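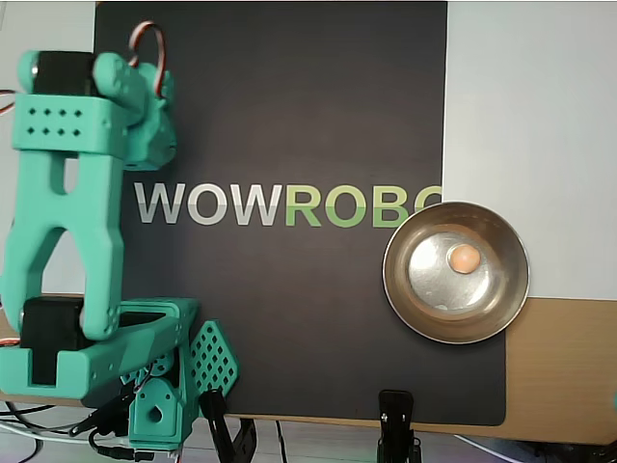

Brazo impreso en 3D, verde menta, con servomotores negros.

Inicio | Taller | Materiales | Visitas | Contacto

Archivado en: Visitas a taller › Joyería y bisutería › Fundición a baja temperatura

Imprimir esta página | Enviar por correo electrónico

Visita al taller de peltre de Wunus

13/1/25

El taller de Wunus ocupa una nave de planta única en un polígono con acceso por la calle trasera. Produce colgantes, broches, llaveros y gemelos en peltre sin plomo, en su mayor parte para tiendas de regalo y museos. La visita duró algo menos de tres horas y siguió el orden de fabricación, con una parada añadida en el almacén de cordones y cadenas. No se permitió entrar en la sala de modelos originales, donde había encargos pendientes de presentar.

Aleación y fusión

La aleación base es estaño con antimonio y una proporción menor de cobre. Llega en lingotes ya aleados, acompañados del certificado de colada del proveedor, y el taller guarda una muestra de cada partida. Se funde en crisoles eléctricos con termostato. La temperatura de trabajo se ajusta según el espesor de la pieza: las cruces caladas y los nudos de trazo fino se cuelan más calientes que los medallones macizos, que con exceso de temperatura presentan rechupes en el reverso. La escoria se retira con cazo antes de cada serie. Los bebederos y las piezas defectuosas vuelven al crisol en una proporción limitada respecto al metal nuevo; el porcentaje exacto no se facilitó.

Moldes y colada centrífuga

Se trabaja con moldes de caucho vulcanizado, en discos de dos mitades. El modelo original se coloca entre ambas, se prensa en caliente y después se abren a cuchilla los canales de alimentación y las salidas de aire. Un disco para colgantes medianos admite 12 cavidades. Para los gemelos se emplea otro formato, con 29 cavidades repartidas en dos coronas, y en él la corona interior da más rechazos por llenado incompleto.

El molde se espolvorea con talco, se cierra y se hace girar en la centrífuga mientras el operario vierte el metal por el orificio central. La velocidad de giro se anota en una ficha que acompaña a cada molde. La vida útil depende mucho del dibujo: un disco de relieve bajo aguanta varios centenares de coladas y uno con calados profundos empieza a perder arista bastante antes. El primer síntoma es una rebaba fina en los cruces de los nudos. En el archivo hay 1.065 moldes catalogados, colocados en estantes verticales y numerados en el canto. Los que llevan más de dos años sin uso se prueban antes de aceptar un pedido, porque el caucho endurece.

Desbarbado y acabado

Las piezas se separan del árbol a mano. La rebaba perimetral se elimina con lima y, en los modelos sencillos, en tambor vibratorio con abrasivo cerámico. Los calados se repasan siempre a mano. El acabado envejecido se obtiene por inmersión en una solución oscurecedora, seguida de aclarado y pulido ligero con rueda de algodón, de modo que el tono oscuro permanece en los fondos y el relieve recupera el brillo. Hay tres grados de envejecido en catálogo. Las diferencias entre el primero y el segundo son difíciles de apreciar bajo la iluminación del taller; en el muestrario, con luz de ventana, se distinguen mejor.

El último paso es un abrillantado en seco. No se aplica laca a los colgantes. Los broches sí la llevan en el reverso, en la zona de contacto con el tejido.

Montaje

La sección de montaje coloca anillas, asas y cierres. La anilla de los colgantes es de acero inoxidable, abierta, y se cierra con dos alicates por giro lateral. En la línea Akent, de motivos geométricos, el asa forma parte de la propia pieza fundida y se perfora después con un útil de guía. La línea Lema lleva asa independiente y acepta cadenas de mayor calibre. Las medidas de catálogo incluyen la anilla y el asa, dato que conviene comprobar al comparar con otros fabricantes, que suelen dar solo el cuerpo de la pieza.

Los cordones son de algodón encerado o de cuero redondo. Los ajustables se hacen con dos nudos corredizos sobre el mismo cordón. Los de cuero se cortan a medida y se rematan con terminal prensado; se comprobó un lote con tirador de muelle durante la visita y no se rechazó ninguna unidad.

Control y embalaje

El control es visual, por comparación con una pieza patrón. Se revisan llenado, rebaba, centrado de la anilla y uniformidad del tono. Las piezas aceptadas pasan a bandejas con separadores y de ahí al estuchado: caja de cartón rígido, almohadilla y tarjeta impresa con la explicación del motivo. Las tarjetas las suministra la imprenta Midby en cuatro idiomas. La producción indicada para noviembre, mes de mayor carga, fue de unas 3.000 piezas terminadas.

Observaciones

El flujo de trabajo está bien ordenado, salvo en el paso de acabado a montaje, donde las bandejas se cruzan con las que regresan vacías. La extracción de aire sobre los crisoles es correcta. En la zona de pulido el nivel de ruido obliga a usar protección auditiva, que se entrega en la entrada. El pedido mínimo para un diseño propio incluye el coste del molde y se presupuesta aparte; para modelos de catálogo se sirven cantidades pequeñas, con plazo de dos a tres semanas fuera de temporada.

Las visitas son para profesionales, en grupos de seis personas como máximo y con cita previa. Calzado cerrado obligatorio. El muestrario se puede consultar al final del recorrido, pero no hay venta directa en la nave.

Imprimir | Enviar por correo electrónico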